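Housekeeping Skills, Unit 4: Linen, part two (towels)
Handout to go with Elin Howells's morning session. Bring it to the practical, you'll be writing on it.

## Before you fold

- Hands clean, rings off.
- Surface flat and wiped. Floor-level practice is fine in the training bays, not on the job.
- Check for stains, pulled loops, loose hems. Anything doubtful goes in the reject pile, don't fold it "for now".
- Damp towel = back to the dryer. A damp one in the middle of a stack will make the whole stack smell.

Read the care label every time you meet a new towel. Mixed loads are how the Plataritz whites ended up pink last term.

## The basic fold

1. Lay towel flat, label side down, long edge toward you.
2. Smooth from the center out. Not from one end, you just push the creases along.
3. Long edges together. Line up the corners before you press anything.
4. Fold short ends in, halves or thirds depending on the shelf (see below).
5. Pinch the top corner, square it up, press flat with the other hand.

Step 5 is where most people lose marks. If the corner is out now its out for good, and the stack leans.

## Sorting into baskets

One basket per type. Folded things lie flat in the bottom, seam edges all the same way. Unfolded things get their own basket and stay out of the finished one, even when you're in a rush. Especially then.

Mesh-sided baskets are better for towels becuase air gets through. Solid ones OK for short storage.
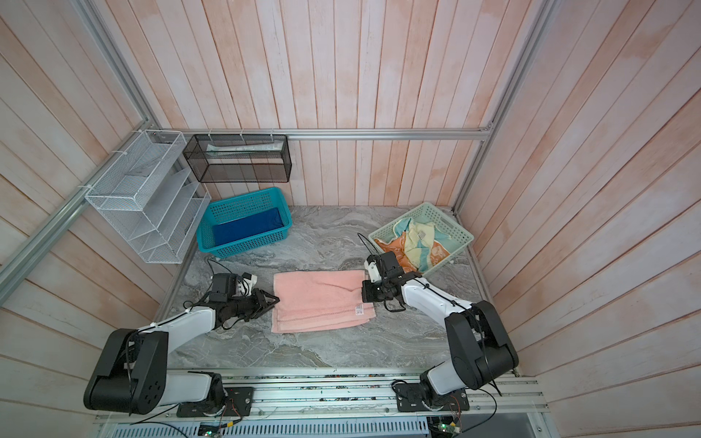
*Fig. 1. Pink towel folded on the work surface; dark blue one folded in its basket; multicolored one still to do.*

Exercise: using Fig. 1, write down what you'd do next and in what order. Where does the pink towel go? Would you stack it on the dark blue one, or start a new basket? Two or three lines is enough. Rhun Bowen will ask for reasons, so have one.

## Small items

Toiletries never go in with linen. Keep them up off the work surface, wire shelf or hanging organizer. Tubes leak. One leaky tube and that's a rewash.

## Shelf depths

Fold to fit the shelf, not by habit. The two we use:

- Lemaire unit: 300 mm deep. Fold to 220, leaves finger room at the back.
- Jundton cart: 230 mm deep. Fold in thirds, tuck loose end under.

Stacks up to 25 hand towels, fewer for bath size. Folded edge faces out. When restocking, new ones go underneath, so the old ones get used first.

## For the practical

Bath towel, hand towel, one awkward one (Elin picks). You get marked on corners, flatness and sorting. Speed isn't marked in this unit, it comes in with the Reltier placement.

Read the stain sheet before next time. Missing copies are in the tray by the door.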